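手芸・ソーイング広場 > 洋裁なんでも掲示板 > 編み地・ニット生地

スレッド:Pronholmの「Jonach」ワンピース、一緒に縫いませんか(ニット初挑戦歓迎)

投稿者:mugi_nui
2024年8月13日
こんにちは!ずっと布帛ばかり縫ってきたのですが、とうとうPronholmのJonachワンピースの型紙を買ってしまいました。前身頃にタックが入っていて、後ろがすとんと落ちるあれです。サイトで見るたびに気になっていて、4月に一度カートに入れて、やめて、また入れて……を繰り返していました(笑)
生地はLornsteadのスムースニット、色は「くすみ辛子」。届いた箱を開けてひとりで声が出ました。ほんとにいい色です!
で、相談なのですが、うちにはロックミシンがありません。家庭用ミシンだけで縫った方、いらっしゃいますか?説明書には「ロックミシン推奨」とだけ書いてあって、家庭用の場合の手順が載っていないんです。

投稿者:ito-kuzu
Jonach仲間だー!うれしい!
家庭用だけで2着縫いました。ぜんぜん縫えます。わたしは細かいジグザグ(幅0.5、長さ2.5)で地縫いして、縫い代は幅広ジグザグで2枚一緒に始末しました。スムースは端が丸まりにくいから、天竺よりずっと楽ですよ。
肩だけは伸び止めテープを入れてください。1着目は入れ忘れて、着ているうちに肩がだんだん腕のほうへ降りてきました……。

投稿者:ねこやなぎ
横から失礼します。わたしは直線縫い派です。レジロン糸を使って、布を軽く引きながら縫えば直線でも切れません。ジグザグの地縫いは、表から割れて見えるのがどうしても気になって。特に辛子みたいな明るめの色だと、脇の縫い目が波打って見えませんか?

投稿者:ito-kuzu
>ねこやなぎさん
うーん、幅0.5なら割って見えたことはないです。1.5とかにすると確かにギザギザが見えますけど。
それより、布を引きながら縫うほうが初めての人には難しい気がします。引きすぎて裾がフリルみたいになったことがあるので(わたしです)。

投稿者:ねこやなぎ
「軽く張る」程度のつもりで書きました。言葉が足りなかったですね。ただレジロン糸はやっぱりおすすめしたいです!普通のポリエステル糸で脇を直線縫いして、かぶって着るときにブチッといったことがある身としては、もう戻れません。

投稿者:mugi_nui
お二人ともありがとうございます!こんなにすぐ返事がもらえるなんて。
今日は端切れで両方試しました。幅0.5のジグザグ、かなり好きな仕上がりです。レジロン糸も買い足したので、糸はレジロン、縫い方は細ジグザグ、という両方のいいとこ取りで行こうと思います。
針はニット用の11番です。最初、普通の針のまま試したら目飛びがひどくて、針を替えたら一発で直りました。感動……!

投稿者:olive_57
わたしも混ぜてください。JonachはOlteanuのリブ生地で衿ぐりを付けるときれいです。共布でもできるけれど、スムースだと戻りが弱くて、首のところが少し浮くことがあります。
リブは衿ぐり寸法の8割くらいで裁って、4等分の合印を付けてから均等に伸ばして縫います。後ろはあまり伸ばさず、前のカーブでしっかり伸ばすと落ち着きますよ。

投稿者:ito-kuzu
え、Olteanuのリブってちょっと厚くないですか?わたしは共布派です。Jonachの衿はあのすっきり薄い感じがいいのに、厚いリブだとトレーナーっぽくなりそうで。

投稿者:olive_57
厚手と薄手の2種類ありますよー。薄手のほうは軽いです。でもトレーナーっぽいJonach、それはそれで冬にかわいいと思うんですが!裏毛で作って、下にタートルを着るの、誰かやりませんか。

投稿者:ito-kuzu
裏毛Jonach、ちょっと心が動きました。くやしい。
でもタックのところ、裏毛だと何枚重なるんだろう。家庭用ミシンで越えられるかな。

投稿者:mugi_nui
裁断まで進みました!スムースは思ったより素直で、ロータリーカッターですいすい切れました。型紙の縦の線と編み目の縦筋を合わせるのに一番時間がかかりました。床に這いつくばっていたので腰が痛いです。でも楽しい。
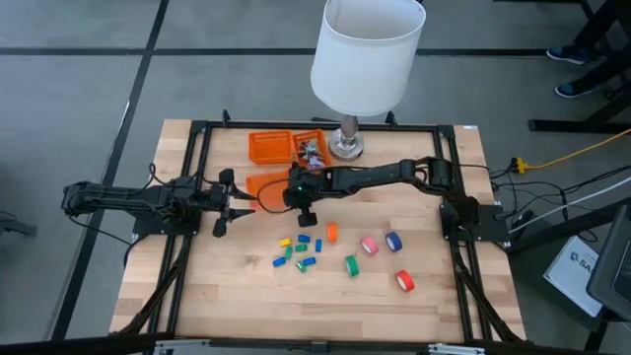

投稿者:hatsu_nuno
はじめまして、ニットは初心者です。みなさんの話を読んで、わたしもJonachの型紙を注文しました。質問です。生地は裁つ前に水通ししたほうがいいですか?

投稿者:olive_57
綿混のスムースなら、裁つ前に一度洗っておくのがおすすめです。ネットに入れて普段の洗濯と同じように洗い、平干しして、乾いたらアイロンは押さえるだけ。滑らせると縦に伸びてしまいます。うちは前に408センチ買った綿スムースが、洗ったら縦に17センチ縮みました。そのまま縫っていたら丈が短くなっていたはず!

投稿者:ねこやなぎ
17センチはすごいですね。わたしはポリエステル主体の生地なら水通しせず、スチームだけで済ませています。それで困ったことはまだないです。混率を見て決めればいいんじゃないでしょうか。

投稿者:hatsu_nuno
ありがとうございます!混率を見たら綿が多めだったので洗います。ちなみにLornsteadの端切れセット、1,048円のが復活してました。試し縫い用に買おうか迷っています。

投稿者:mugi_nui
それ、わたしが試し縫いに使ったやつです!いろんな厚さが入っていて面白いですよ。色は選べませんが、わたしのときは紺と生成りが多めでした。

投稿者:ito-kuzu
裾はどうします?わたしは2本針で縫いました。下糸の調子を少しゆるめにして、縫い代の裏に水で溶けるテープを貼っておくと、布が泳がなくてきれいです。

投稿者:ねこやなぎ
裾は手まつり派です。2本針だとカジュアルになるので、お出かけ用に着たいときは手でゆるく奥まつりにしています。糸を引きすぎないこと、これだけ。時間はかかりますが、テレビを見ながら縫うのが好きで。

投稿者:mugi_nui
また意見が割れた(笑)
今回は普段着にするので、まず2本針に挑戦してみます。肩と脇までは縫えて、今のところ縫い目も切れていません。さっき仮に着てみたら、タックのふくらみがすごくかわいくて、鏡の前からしばらく動けませんでした!袖付けは明日やります。袖の合印が7か所もあるので、印を消さないように気をつけないと。

投稿者:olive_57
袖は筒にする前、平らな状態で付けるのが楽ですよ……って、もう脇まで縫っちゃったんですね!大丈夫、筒のままでも付きます。身頃を裏、袖を表にして中に入れて、袖側を見ながらゆっくりどうぞ。クリップ多めで!

投稿者:mugi_nui
あっ、平らなうちに付ければよかったのか。次は絶対そうします。クリップ、家にあるのを全部出しておきます。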